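Last updated Sunday, March 15, 2020

# Getthorpe Tea Room – Frequently Asked Questions

**Where are you?**
On the ground floor of the old Khokhar building, one block from the Timotley bus stop. The door is on the side street.

**Do I need to book?**
Not for groups of up to five. For six or more, please call the day before. We have 42 seats and the window tables go first on weekends.

**Which teas do you carry?**
There are 31 on the regular list, mostly black and green, plus a few herbal ones. The winter blend is sold in December only.

**Can I buy loose tea to take home?**
Yes. All regular teas come in small and large bags. Bring back an empty bag and we will refill it at a lower price.

**How long should I steep it?**
Black tea three to four minutes, green tea two. Herbal blends can stay in for longer. Times are printed on every bag – start there and adjust to your own taste.

**Do you have decaf?**
Two black teas and one green. Most of the herbal blends have no caffeine to begin with, but check the label for yerba mate.

**Is there food?**
Scones, toast and one soup a day. The kitchen closes an hour before we do. We use nuts in some of the baking, so tell us about any allergy before you order.

**How does the Praltis card work?**
You get one stamp per pot. Ten stamps is a free pot of any tea on the regular list. Cards don't expire, but we can't replace lost ones.

**Can I rent the room for an event?**
On Monday evenings, yes. The fee is $346 for three hours and includes tea for everyone. Outside food is fine except for hot dishes.

**Is there parking?**
Street parking only. It is free after 6 p.m.

**Can I bring my dog?**
Yes, on a leash and away from the counter.

**Do you sell gift cards?**
At the counter, in any amount from $10. They can be used for tea, food and room rental.
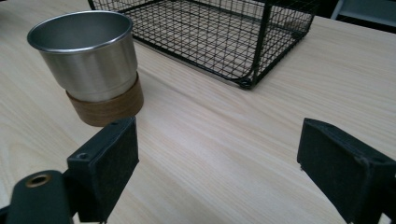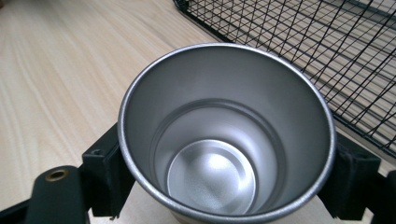
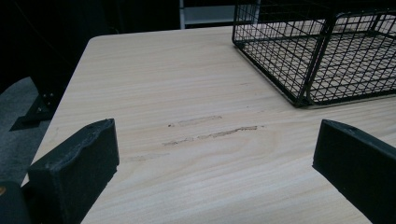
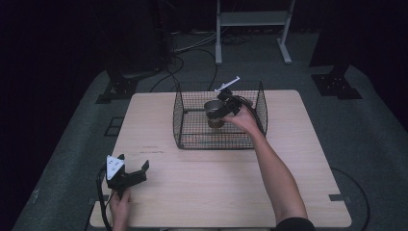 *Light wood-grain tabletop, all four photos. Metal cup in the first, second and last.*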